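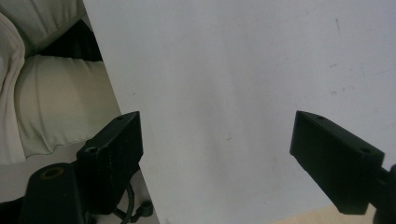

Speaker notes – "Reading the Old Letters," Trutcombe Library evening series, 11/04/2024

Start slow. Water first. Last time I talked through the first slide so fast that people were still finding chairs.

Hi everybody, thanks for coming out in November when it's dark before supper. My name is Kidus Wubshet and I read other people's mail! The mail is old, and most of the people who wrote it would be pleased, I think, that anyone still cares.

(Wait for the laugh. If there isn't one, keep going.)

So how I got into this. My great-aunt on the Woldegiorgis side kept every letter she ever got. When she moved out of her house in Wellov the family sorted the furniture in one afternoon and then stood there looking at the boxes. I said I'd take them, thinking I'd flip through a few over the weekend. There were 849 letters. I counted them all on my living room floor, and my knees still remember it.

Tonight I want to tell you how I went through them, what I messed up, and how you could do the same with whatever is sitting in your closet.

Slide 2 – before you read anything

The first thing I did was wrong. I pulled out the letters that looked interesting – nice stamps, fat envelopes – and read those. By the end of the night I had a big happy pile and no idea what order anything came in. Some of those letters had no date inside. The only date was the postmark, and I'd separated the letter from its envelope. I got most of them back together by matching the fold lines and the ink, but I have 26 that I've never been able to place, and I did that to myself in one evening.

So please, keep the letter with the envelope. If they came out of a box in a certain order, write that order down in pencil before you get curious. My aunt's system looked like no system, and then I noticed she filed by who she was mad at. The box at the bottom was all one cousin.

(Cousin story only if there's time. It's long. Skip the part about the goat.)

Slide 3 – reading the handwriting

People ask me about this more than anything. Everybody thinks they can't read old cursive, and everybody can, after a page or two. What helped me was picking a word I already knew, usually the name at the top or the name of the town, and looking at how that person made each letter. Once you have their "r" you have half the page. I don't know why it's always the r.

Read out loud, too. I feel silly saying it, but my aunt's brother spelled by ear and on paper some of his sentences are just soup. Say them in your kitchen and there he is, complaining about the price of shoes.

If you get stuck, put a blank line in your typed copy and move on. I used to sit over one word for an hour. Then I'd hit the same word three letters later, written clearly, and want to throw something.

Read the shoe letter here. Do the voice. Don't overdo the voice.

Slide 4 – Ibsa's spreadsheet

I have to give credit now. I was keeping track of all this in a notebook, and then in two notebooks, and then on the backs of things. My friend Ibsa Tamiru came over for coffee, looked at my table, and built me a spreadsheet before the coffee was cold. One row for each letter. Date, who from, who to, where it was mailed, and a line on what it's about. She wanted a column for "mood" and I said no, and now I wish I'd said yes.

With the sheet I could finally sort. I found out that in one stretch my aunt got 51 letters from the same person, a woman named only as "M," and then they stop. I'd read plenty of those letters and never noticed, since I had them spread over three boxes. They're wonderful letters. They're about bread and bus schedules and a neighbor's terrible singing. I still don't know who M was. The return address just says Mekov, which the family says was a boarding house, and it's long gone.

(Pause here. Somebody always asks right away. It's fine, take the question.)

Slide 5 – keeping them safe

Quick and practical, people like to write this down, so go slowly.

Acid-free folders, which you can order online and which cost less than I'd feared. No paper clips, they rust. No rubber bands, they melt onto the page and then you cry. No tape, please, ever, even the kind that says it's for photos. Unfold a letter once and leave it flat if you have room. Clean dry hands are better than cotton gloves for paper – you can't feel the edges with gloves on and that's how corners get torn. Keep the boxes off the basement floor and out of the attic. A hall closet is great. Mine live under the bed in the spare room with the good blankets.

And scan them or take a picture of each one, both sides. Somebody always writes up the margin. My grandmother put all her real news in the margin. The middle of the page was weather.

Slide 6 – the private stuff

I go back and forth on this one, and I'll say so. There are things in those boxes that my aunt would not have wanted read at a library. There's a loan that was never paid back. There's a very short engagement! I typed everything, because I think a copy should be whole, but I made a second version for the family with a few letters left out. I asked the oldest relatives first. One of them told me three more stories, all of them worse.

If the people are living, ask them. If they say no, put the folder away and label it. Somebody's grandkid can decide.

Last slide – just the one letter

End with the letter from M about the rain coming in on the piano. It's a page and a half. Read all of it, glasses ON this time.

Then questions. Likely ones: how long did it take (two years of evenings, with summers off), did I ever find M (no), can I look at someone's letters for them (I'll look at one page tonight, at the table by the door, and I can't tell you what they're worth).

Thank the library. Put the sign-up sheet for the transcribing group out before I start talking, and bring more pens.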